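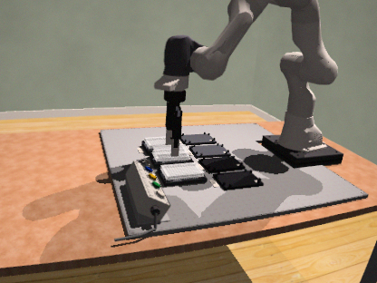 ## Two grippers, one deck

Rostam Golestani spent most of December deciding between two grippers for the plate deck at Hukimwood. Both were run in simulation first, on the same arm and the same layout.

"We gave each one 300 picks," he says. "Same plates, same nests, same order. If you change the layout between runs you learn nothing."

The first was the Clastirik, a slim gripper with narrow fingers. The second, the Skidelent, is wider and costs more. Golestani expected the wider one to win.

"It didn't. It held the plate better, but it kept clipping the nest next door. We logged 57 contacts with the neighboring nest. The Clastirik had a handful."

Gayan Mondal, who writes the controller code, was less surprised. He had already spent a week on the approach path – mostly the last bit, where the fingers come down.
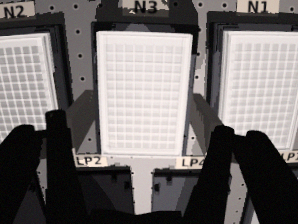
*Looking past the fingers at N2, N3 and N1, with LP2 and LP4 below.*

"From the wrist view you find out how much room you have," Mondal says. "The overhead view makes everything look easy."

He also tried two wrist camera settings. The higher frame rate made no difference to placement, so he dropped it.

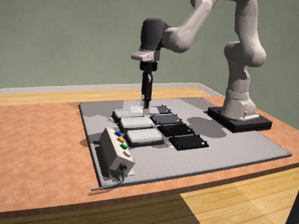
The controller was a shorter discussion. They stayed with Shahbazi, mainly for its logs. Mondal went through 3,663 lines of them to find one bad wait command.

"I'd still like a faster one," he says. "But I can read this one."

Golestani wants another 400 picks before anything is ordered – this time with the plates set down slightly crooked.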